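4. Winter Heating and Air Layering in Reused Brick Halls

4.1 Background

Section 3 dealt with the walls. In this section we turn to the air inside them. A tall hall with a masonry shell does not heat in the way that an office of the same floor area does. Warm air rises and collects under the roof, the floor stays cool, and the thermostat, which is usually fixed to a column at head height, reads a value that is true for neither. Operators tend to respond by raising the set point. The energy used goes up and the people on the floor report little change.

The brick hall is a common building type (Figure 4), and a good deal has been written about its structure and its history. Much less has been measured about its indoor climate after a change of use. The earlier studies we found mostly cover churches and sports halls. Churches are similar in height and wall mass but are heated for short periods. Sports halls are heated all day but usually have light, insulated walls. The reused industrial hall has the heavy walls of the first and the hours of the second, and results from either group carry over only in part.

4.2 Buildings

Two halls were monitored. The Bamance hall is a former rail workshop, now let as a furniture showroom with a small café at the west end. The Ivesstead hall was a pump works and is used as a public library store and reading room. Both have solid brick walls without a cavity, a pitched roof on steel trusses, and a concrete floor slab laid on the ground with no insulation below it. The roof at Ivesstead was relined with mineral wool board when the building changed hands. The roof at Bamance was not.

Bamance is heated by gas-fired unit heaters hung from the trusses, blowing down at a slant. Ivesstead has hot water pipes along the long walls and a slow air supply at low level. Neither hall had ceiling fans when the work began. Door use is very different in the two buildings. The main door at Bamance is a sliding leaf wide enough for a truck, and it is opened for deliveries on most mornings. Ivesstead has a lobby with two sets of doors, and we treated its air leakage as steady for the purpose of the balance in Section 4.5.

4.3 Instruments

Air temperature was logged on vertical lines hung from the bottom chord of a truss. There were 13 sensors in each hall, spaced more closely near the floor and near the roof, where the gradient was expected to be steepest. Each sensor was fitted with a small open shield to limit the effect of radiation from the heaters. Surface temperature was logged on the slab, on the inner face of the north and south walls, and on the underside of the roof lining. Outdoor temperature and wind were taken from a mast on the roof of each building.

Readings were stored every 15 minutes. Before installation all the sensors were placed together in a stirred water bath and compared, and those that differed from the group mean by more than the maker's stated limit were replaced. The comparison was repeated at the end of the season. Drift was small and no correction was applied.

Fifty-nine days of usable data remained after the removal of days with logger faults or heater service. One period at Ivesstead was dropped in full when a sensor line was moved to allow shelving to be installed. The days kept include both mild and cold weather, but very windy days are poorly covered, and the results should not be applied to them.

4.4 Treatment of the data

The gradient was taken as the slope of a straight line fitted through the readings between knee height and the truss. The true profile is not straight. It bends sharply close to the slab and again under the lining, and a fit that includes these zones depends heavily on where the end sensors happen to hang. We therefore left out the lowest and highest sensors on each line for the fit and report the near-floor and under-roof differences as separate values.

Hours were sorted by heater state. An hour was called "on" when the heaters ran for more than half of it. The first hour after start-up was placed in a group of its own. During that hour the wall surfaces lag well behind the air, and mixing it with the later hours would make the walls look colder than they are through most of the working day.

For the mass of the walls we used the Ambrosio procedure, which treats the masonry as a row of layers with heat storage in each, and takes the inner surface record as the known boundary. The moisture term was left out. Bricks at the base of the north wall at Bamance are visibly damp in June as well as in winter, so the conductivity there is likely to be above the value we assumed. The effect on the whole-wall balance should be minor, given the small share of wall area involved, but it is a known source of error.

4.5 Results

At Bamance the gradient in "on" hours was steep and followed heater output closely. It fell within an hour of shutdown, mostly through loss of heat at the roof and only slightly through cooling at floor level. At Ivesstead the gradient was shallow at all times and changed little between day and night. The difference between slab and knee-height air was similar in the two halls, which suggests that the slab sets its own condition near the floor whichever system is in use.

Door openings at Bamance left a clear mark. A delivery of ordinary length lowered the near-floor readings by nearly 7 degrees. The upper sensors hardly moved.
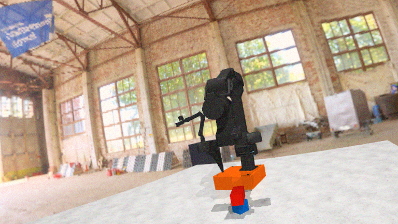

Recovery of the near-floor air after a delivery took longer than the opening itself in most cases, and it was slowest on mornings that followed an unheated night. The same pattern appears in the Cerkov model when the slab is given its measured starting temperature. With the slab set equal to the air, the model recovers too quickly, and the remaining runs in this paper use the measured value.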